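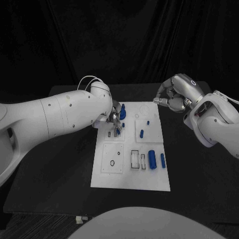
Figure 3. The white board with its smaller plates and blue parts, on the black table.

3.2 Layout of the assembly board

The board used in this part of the study follows the Pestik pattern, in which small blue parts are matched to marked work zones on a single white sheet. Earlier boards in the Atel series were smaller and carried their zones in one row, so that a part put down in haste often came to rest in the space of its neighbour. The present layout spreads the zones across the board and gives several of them a plate of their own. Parts were made in 49 shapes, and a set was withdrawn once it had been handled 300 times.

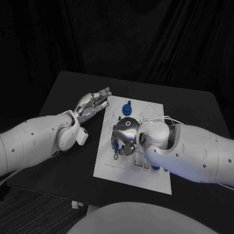

Choice of part shape had more effect on the results than choice of zone. Plain pegs were quick to place but told us little about alignment, as they may be turned freely without harm. Toothed parts are more demanding. The blue gear-shaped knob near the upper middle of the board has a short post rising from its centre, and parts of this form were scored both for position and for angle. Of the 2000 placements planned under the Arruda schedule, 1784 were kept for analysis — the remainder lacked a complete score sheet. Results by shape are given in Section 4, together with those for the Flelel board.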